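Flercombe Member Verification and Matching Upgrade
Progress Report to the Funder, Second Reporting Period
19 April 2020

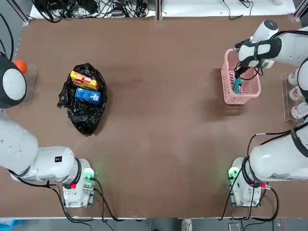
The period covered by this report was spent mainly on the profile verification step and on replacing the old matching rules. Work on the messaging screens was moved back so that both could be finished before the pilot opens to a second group of members. The overall end date of the grant is unchanged.

1. Background

Flercombe is a dating website for adults who live in small towns and rural districts. Members write a profile, set an age range and a travel distance, and receive a short list of suggested contacts. The grant pays for three pieces of work: a check that each profile belongs to the person who posted it, a new matching method, and a simpler way to report unwanted messages. Hosting and general support are paid for out of membership fees and are not covered here.

2. Profile verification

The verification service, named Plaltent in the work plan, went live for pilot members in this period. A member who asks to be verified takes a new photo inside the site while holding a requested pose. A reviewer compares it with the profile photos and marks the request as passed, failed or unclear. Unclear requests go back to the member with a short note and may be sent in again.

By the close of the period 436 members had completed the check. Most unclear results came from low light or from profile photos that showed more than one person. The instructions have been rewritten and now ask for a recent photo of the member alone. A second fault affected older phones, where the upload stopped if the screen locked. The upload now resumes from the point where it stopped.

Verification photos are deleted after the decision is recorded. The first version of the deletion job ran only when a request was passed or failed, so photos attached to unclear requests stayed in storage longer than the privacy notice allowed. This was found in our own review of the logs and corrected. The affected photos have been deleted and the job now covers all outcomes.

3. Matching

The old method ranked contacts by distance first and shared interests second. In thinly populated districts this produced the same few names again and again. The new method, Maglaya, treats distance as a limit set by the member and ranks within that limit by stated intentions, recent activity and overlap in interests. Members who have not signed in for 49 days are left out of the suggestions until they return.

Maglaya was run alongside the old method on a copy of the pilot data. The lists it produced repeated less from one week to the next, and fewer of them contained inactive profiles. We do not yet have enough message data to say whether members reply more often. That measure was promised for this report and will instead be given in the next one.

One setting still needs a decision. Members who choose a very short travel distance sometimes receive an empty list. The options are to leave the list empty with an explanation, or to offer contacts just outside the limit under a separate heading. We prefer the second option and have built a draft of it, switched off for now.

4. Reporting unwanted messages

The design of the new reporting form is complete. It has 4 reason codes in place of the present free text box, followed by an optional comment. Coding has started on the server side only. The moderators' queue will need a change to show earlier reports about the same account, and this was not included in the original estimate. It can be covered by hours left over from the design work.

5. Pilot site and enrollment

The pilot is limited to members in the Sonau district. Enrollment stands at almost 800 accounts, including those that have not asked to be verified. Sign-ups slowed after the first mailing and rose again when the invitation was moved to the member's home page. In-person information evenings have been dropped from the plan, and the small amount set aside for room rental is unspent. We ask permission to move it to moderator training.

6. Budget

Spending is slightly under plan. The difference comes from the unspent room rental and from the late start on the reporting form. Reviewer hours were higher than forecast in the first weeks of verification and have since come down. No new budget lines are requested.

7. Work for the next period

Turn on Maglaya for all pilot members in May.
Report reply rates for both matching methods.
Finish the reporting form and the change to the moderators' queue.
Test verification with a screen reader.
Update the privacy notice to describe the corrected deletion job.

Decisions needed from the funder: approval of the transfer described in section 5, and agreement to the later date for the reply rate measure in section 3.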